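Bananas ripen on the counter faster than we eat them. Can storage slow this down?

Posted in Kitchen > Produce storage
Viewed 1107 times

Amrit Chan

We are a household of two and buy one bunch of bananas a week, usually on Sunday. They are fine for three days. After that they all go from yellow to heavily spotted within what seems like a day and a half, and I end up freezing the last few.

The kitchen runs warm, nearly 80 degrees in the afternoon, and the fruit sits in a ceramic bowl with apples and sometimes a pear. I have read contradictory advice: wrap the stems in plastic, hang them on a hook, separate them, put them in the refrigerator, never put them in the refrigerator. I would like to know which of these has any effect and what the mechanism is. I also have a drawer of perforated Promovico produce bags, if those are any use.

Edited to add: there is a pantry on the north side of the house that stays cooler, but I have not measured it.

Mechthild Haslinger

Two variables matter most, temperature and ethylene. Ethylene is a gas the fruit produces as it ripens, and exposure to it triggers more ripening. Apples and pears produce it too. Your bowl is therefore a reasonable ripening chamber, and the afternoon heat speeds up everything in it.

Start by judging the stage correctly when you buy. The useful indicators are the color of the neck and tips compared with the middle of the fruit. Green at the ends with yellow between means a few days before spotting at normal room temperature. Full yellow with no green means the fruit is ready and should be eaten or cooled soon.

Do not confuse scuffs with ripeness spots. A thin dark line on the peel is commonly abrasion from handling. Ripeness spots, also called sugar spots, are small, brown and rounded, and they multiply over a day or two. A fruit can carry a streak and still be some way from ripe if the peel has a green cast. 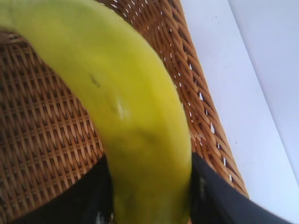
What to do with a new bunch

1. Take the bananas out of the bowl. Keep them away from apples, pears and avocados, preferably in another room.

2. Put them in the pantry if it is cooler than the kitchen. Somewhere in the high 50s to mid 60s is good. Check it with a thermometer in the late afternoon.

3. Leave them uncovered. A closed bag holds the ethylene in. Your perforated bags leak enough gas to do little harm, but they do nothing for you either.

4. When the fruit is as ripe as you like it, move it to the refrigerator. The peel will turn brown or nearly black. The flesh stays firm and pale for several more days. Green fruit should not go in, as chilling interferes with ripening and it may never sweeten properly after you take it out.

On stem wrapping: the usual claim is that most of the ethylene leaves through the stem. I have not seen convincing evidence for a large effect. In my own kitchen I could not tell wrapped from unwrapped. A hook prevents pressure bruises on the underside of the bunch — it does not slow ripening.

Buying in two lots also works. Four on Sunday and three midweek, the second lot greener.

Lorenz Imhof

Fridge. Ignore the black skin.

I had the Zwane hook for a year and it made no difference, except that one came off the bunch overnight and hit the floor.

Tineke Mertens

Agree with most of what Mechthild wrote. One addition on freezing, as you are doing it anyway. Peel first, slice, and freeze the slices on a tray before bagging them. Whole bananas frozen in the peel are difficult to open and release a lot of liquid when thawed. I pack mine at 400 grams to a bag, the amount my loaf recipe takes, and label each bag with the month. The ones from March were still fine for baking in summer, though too dark for anything where the color matters.

For baking I would let them spot heavily before freezing. Freezing stops most of the ripening, so the sweetness you put in is close to what you get back.

Amrit Chan

Thanks. Measured the pantry at 4 p.m. and it was 64, so the next bunch goes in there and the apples stay in the bowl. Will report back on the spotting.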